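Aušra Kairys on mandolins, bad strings and the Omitz bridge

Kettle on, phone off, two mandolins on the bench with no strings. Aušra Kairys has given me an hour before her next customer and she's already talking when I get the recorder going.

She builds mandolins and the odd octave mandolin under the Atov name, in a unit in Aderside. Flat tops mostly, a few carved. Nine instruments last year, which she says is about her limit if she wants to do repairs as well. And she does want to do repairs.

"Repairs is where you learn. You build one, it goes off, you never see it. A repair comes in and somebody's been sweating on it for thirty years and you see what gave up first."

What gives up first?

"The bridge. Always the bridge, or the top under it. Then the tuners, if they're cheap."

She trained on fiddles, at the Dvořáček workshop, and left before she'd finished. No falling out, she says. She'd borrowed a mandolin for a week and didn't want to go back to pegs. The fiddle habits stayed. She still uses hide glue on almost everything, still thins a top with a little brass plane and then taps it by her ear, over and over, till she's happy.

I ask what she's listening for. Long pause.

"I could tell you a note and it would be a lie. It's when it stops sounding like a plank. Some tops get there thick and some get there thin. I had one piece of spruce I couldn't get there at all, it's a shelf now."

The shelf has glue pots on it. Nice shelf.

We get on to the flat top against carved top business, which is what readers write in about. The usual line is that carved ones cut through a band and flat ones are for playing at home. She half agrees. A carved top takes her three times as long and you can hear it, she says, in the chop – the short, damped chord on the off beat. If you play bluegrass, save up. If you play tunes, or sing over it, she'd put the money into a good flat top and a proper case.

"People come in with a picture of a scroll. They want the scroll. Fine, I can carve you a scroll. It weighs a bit more and it costs a lot more and your strap goes on it. That's the scroll."

She doesn't carve many scrolls.

The thing she is keen on is the bridge. The Omitz is her own design, named after a dog she had as a girl, and it's been on every Atov for a couple of years now. Most mandolin bridges come in two parts with a pair of thumbwheels so you can raise the saddle. Handy, but there's metal in the way and a lot of fresh air between the saddle and the foot. Hers is one solid piece of maple with an ebony cap, and you change the height with thin slips that go under the cap. Comes with a set. You have to slacken the strings to do it, she's quite open that this is a pain.

"Two minutes. Well, five. How often do you change your action? Spring and autumn, if that."

And the difference?

"Louder on the low strings. Bit less zing up top. Some people want the zing back and I put them an ordinary one on, I'm not going to argue."

She sells it on its own too, for £172 fitted, becuase it has to be shaped to the top and she won't post them out to be sanded down on a kitchen table. She's had a few of those come back.

Strings next, and I get told off. Mine are old. She can tell from the doorway apparently. She likes a medium set, phosphor bronze, changed before they go dull and one at a time so the bridge stays put. That last bit matters, a mandolin bridge isn't glued down, and if you whip all eight off it'll go for a walk and your tuning goes with it.

"Then they ring me. It won't play in tune past the fifth fret. Did you take all the strings off? No. Did you? Yes."

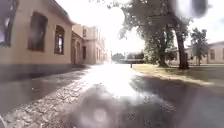
Waiting list is into next February. She takes a deposit of £262 and the rest when it's strung up and you've had a play. If you don't like it you get the deposit back and she sells it to the next person, which has happened once. The customer wanted a wider neck than he'd asked for. She'd told him. She now makes people hold three different necks before she cuts anything, and writes down which one they picked up again on the way out.

Next up is a mandola, her first for sale. Some nine months of thinking and no wood cut yet. The scale length is the trouble – long enough for the low C to have some body to it, short enough that a mandolin player can still get round the tunes. She's drawn it out on lining paper and it's pinned up over the sink, with two lengths marked in pencil and the longer one crossed out, then un-crossed.

"Ask me in the spring. I'll of changed it again."

Customer's at the door. She hands me a set of strings on the way past and goes to let him in.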